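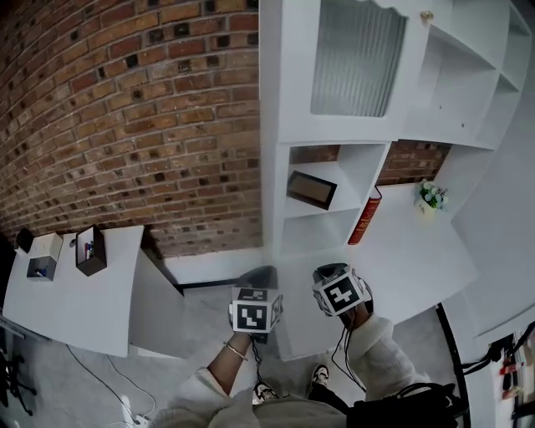

弧形砖墙与白色搁架，浅灰色地毯。

贝蕾妮丝·金特罗（Berenice Quintero）一说起砖就停不下来。我还没坐稳，她已经从包里掏出半块旧砖放到桌上，让我用指甲敲一敲。“听见没有？声音发脆，说明烧透了。闷的那种，我一般不敢放在墙脚。”

她学的是结构，毕业后在设计院画了几年图，后来跟着一位老瓦工跑工地，从此迷上了弧形砌体。如今她和几个朋友合开的门迪亚（Mendia）工作室专做旧砖房修缮，到现在修过19处，有粮仓，有水塔底座，也有普通人家的楼梯间。

“直墙当然也好看，可是弧墙有脾气！”她说着就在纸上画起来。砖是直的，墙是弯的，差出来的那一点全靠灰缝去吃：内侧窄，外侧宽，半径越小越难收拾。半径够大，整砖顺砌就行；再小一些，她宁愿改用丁砖，让短的一头朝外，弧线会柔和许多。“砍砖也可以，砍成楔形，费工，但是那个缝，真漂亮。”

我问她放线用什么。她笑了，说一根木杆、一颗钉子，绕着圆心转，老办法到今天也没什么可改的。圆心落在别人家院子里怎么办？“那就做样板，一段一段往前挪，每砌三皮就靠一次。我年轻时偷懒，砌了七皮才靠，拆了整整一个下午。”
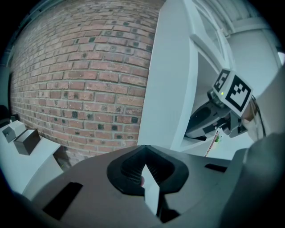
第19期

聊到颜色，她更来劲了。很多业主拿到旧砖，第一件事就是把发黑的挑出去，她每次都要拦。砖窑里靠火近的和靠火远的，颜色本来就不一样，混着砌，墙面才有深浅。“全挑成一个红，那还不如刷漆呢。”她习惯把几垛砖同时打开，轮流取用，免得深色的全挤在一处。

灰浆是她最较真的地方。旧砖软，她坚持用石灰浆，水泥只在基础部分用。去年6月修泽瓦拉（Zavala）的一处仓房，光是清掉后人补上去的水泥缝就花了好几周，清下来的旧砖超过2000块，能再用的有800块。“八百块啊！我高兴得请大家吃了一顿羊肉。”剩下的破砖也没扔，砸碎了垫在院子的小路底下。

室内的弧墙，她有另一套想法。她不爱在上面钉东西，柜子和搁板最好自己站着，跟墙之间留一道空。灯要从侧面来，擦着墙面过去，每一皮砖的边才显得出来。“正面打一盏大灯，再好的手艺也给你照平了。”

眼下她正准备切尔凯达奇（Cerkedach）的活儿，一座带螺旋坡道的旧酒窖，内圈半径小得吓人。图纸改了四稿，她还是不满意，打算先在工作室后院砌一段足尺的试试手感。

临走时她把那半块砖塞给我，叫我回去再敲敲。“多敲几块你就上瘾了，”她说，“下回来，我教你勾缝。”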